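The Long Way Around to a Vinaigrette

I grew up in a house where salad dressing came out of a jar with a foil seal, and I want to say up front that I have nothing against the jar. My mother worked evenings and there were four of us kids, and if somebody had handed her a whisk at six o'clock she might have thrown it. But I have been making my own for a while now, and since two of you wrote in after the October soup post to ask what was on the lettuce, I thought I'd finally put it all down in one place.

It started with my neighbor Joyce Kirui, who had us over for supper the first summer we lived on Baptista Street. She put out a bowl of plain green leaves, the kind of thing I'd normally walk right past on the way to the potatoes, and I ate three helpings. I asked her what was in it and she said mustard, vinegar, oil and salt. I didn't believe her, so she made another batch in front of me in an old jelly glass, talking the whole time about her sister's wedding, and I went home and tried it and it was terrible.

What I had done, of course, was pour everything in at once and hope. Joyce starts with the salt and the vinegar and leaves them alone for a few minutes, and then the mustard goes in, and only after that the oil, a little at a time. I use 3 parts oil to one part vinegar most days, but if the leaves are bitter I'll go a bit heavier on the oil, and if it's tomatoes I cut the vinegar way back and let them do the work. A teaspoon of mustard is plenty for a small jar. A bit of honey if you like it (my husband does, and I pretend I don't).

Then there's the shallot question. I love a shallot in there, chopped as fine as you have patience for and left to sit in the vinegar for 14 minutes or so while you set the table. Okay, the 14 is because that's how long my rice takes and I start the two together. Ten would be fine! But a dressing with shallot in it doesn't keep nearly as well, so I add it to the portion I'm using that night and leave the rest plain.

As for keeping it, I went through a stage of saving every pretty bottle that came into the house – I had 25 of them under the sink at one point, and my daughter staged a kind of intervention. Narrow necks are a misery to wash once oil has been in them. These days I like a squeeze bottle with a wide opening, and I keep it in the door of the fridge and use it up within the week. The oil will go cloudy and thick in the cold. Set it on the counter while you cook and give it a good hard shake before it goes on anything.

I dress the leaves at the very last minute, in a bowl that looks much too big, with my hands. My grandmother would have been horrified. She used two wooden spoons and a great deal of ceremony, and her lettuce was always a little bruised, and I would give a lot to eat it again.

Next time I want to talk about beans, and about the pot I found at the church sale in Hurberg, which I have been dying to tell you about. Joyce says I should write about her flatbread too, but she won't let me measure anything, so that may take a while.

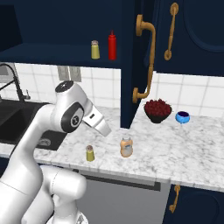

A peach-colored squeeze bottle on a marble countertop.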